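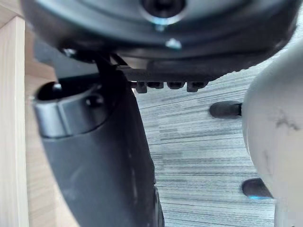 Office storage and furniture: progress to date

Vellano asked for a short report at the halfway point of the grant. It covers the low cabinets and the floor in the shared office, what has been spent, and what is left to do before the November close-out.

The plan was to keep the existing furniture wherever it could be kept. The main piece is the long credenza in light wood veneer. We had a quote of $2,911 from Poulain for a replacement and decided against it. The doors, handles and locks on the present one can be serviced for much less, and the top has plenty of life in it.
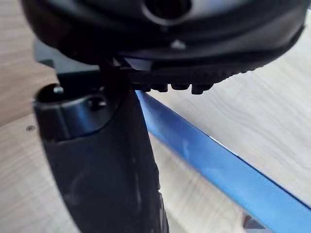

Paper files were the other half of the job. Everything older than the retention period has been listed and sent for shredding, and the rest went into 40 archive boxes now held at Listitz. The index is kept in Ident, under the same folder names as before, so staff can ask for a box by its old name. Two departments have still not signed off their lists. I have written to both and expect answers before the next report.

Condition of the credenza

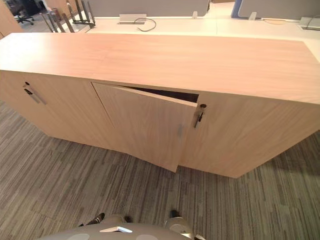 Submitted by Hazem Erraji, Facilities
Jun 5, 2020

The cabinet sits straight on the carpet, with no legs to raise it, so the doors have very little clearance at the bottom. The middle door stands slightly open at the top corner. I have put it down for a hinge check along with the other two. The handles are dark metal bars and will stay. The round black locks will stay as well, but we hold only one key for the set and a locksmith has been asked to cut more.

The carpet tiles are the striped gray and taupe ones laid at the last refit. We have a small stock of spares — enough for patching, not for a whole room — and no order is planned.
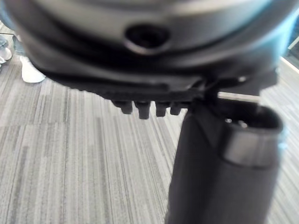
Spending so far is $2,149, mostly on boxes, collection and the first year of storage. About $1,000 is set aside for the hinges, the keys and a deep clean of the carpet. I am not asking for a change to the budget.

Still open are the hinge check, the extra keys, the two file lists and the date for the carpet clean. The clean has to wait until the credenza can be moved, and that needs two people and an evening when the office is free. I will send the invoices with the November report.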